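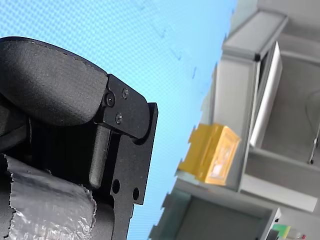

Black bracket, three screws, close up.

Subject: Re: [hepburn-coop-list] The bulk seltzer order, again

On November 4 or thereabouts, a member in the back building wrote:

> I would like to revisit the matter of the seltzer. We have been buying
> from Lelleo for as long as I have lived here and it has never once been
> late. Now I read in the minutes that we are "trialing" a firm called
> Trollulell, whose lemon tastes like a clean sink. Who asked for this?
> Also, the price sheet says 616 cans per delivery. Where are they
> supposed to go? I have seen the basement.

I was at the meeting, so I suppose I asked for this, or at least I was in a folding chair while it was asked for. Let me take the points in order, except for the one about the sink, which I can't improve on.

Lelleo raised its delivery charge in the spring and again in the fall. The second letter was very polite and used the word "journey." For a building of our size that put the cost of having drinks brought to the door above the cost of the drinks, and at that point a few of us started wondering whether we might walk to the store like our ancestors. Trollulell charges nothing for delivery if you take the big order. The catch is the big order.

The 616 is correct. It's one pallet, and they won't split a pallet. I called and asked, and was told a pallet is a pallet. I then called a second time at a different hour, hoping for a different philosophy, and got the same person.

As for the basement, I measured the bay next to the old boiler with a tape that I'm fairly sure is accurate. The flats will fit if they're stacked against the long wall and if whoever owns the rowing machine takes it back upstairs. I have now mentioned the rowing machine on this list in two separate years. It has a towel on it. The towel has been there long enough to vote.
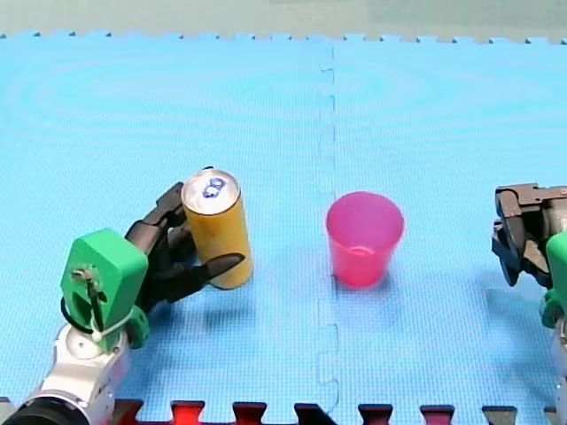 Can I still get the plain kind without any lemon?
Plain is on the order form at the same price as the flavored, on the second page, under "Unflavored," and you can mix it with anything else by the flat.

On recycling, which came up in three replies I got off-list: the hauler counts cans as cans. They don't care who filled them. Please rinse them, please don't crush them into those little hockey pucks, and please stop putting them in the paper bin with a note saying sorry. The hauler doesn't read the notes. I read the notes, and I'm moved, but then I have to reach in.

On deposits, I don't have a good answer yet. Somebody suggested we take the empties to the Odudetti machine on the corner and put the money toward the stairwell paint. I like this in principle. In practice the machine takes one can at a time, thinks it over, and shuts itself off after 45. I fed it a bag last month and had a line behind me that was starting to form opinions. If anyone wants to take this on, the job is wide open and comes with a cart that pulls to the left.

What I need from people is the order form, filled in, by noon on the 12th. Under the mail slot in the Hepburn lobby is fine. If you slide it under my door I will find it, but so will the cat. Put your unit number on it. Last time we had two forms with no unit number and both wanted grapefruit, and I carried grapefruit up and down the stairs for an evening like a man selling encyclopedias.

If the form count comes in short, we drop the pallet and stay with Lelleo through the winter, journey and all. I won't be hurt. I'd mildly prefer it, given who'll be doing the stacking.

Forms are on the shelf by the dryer. The pen that was with them is gone again.

Unit 2, front building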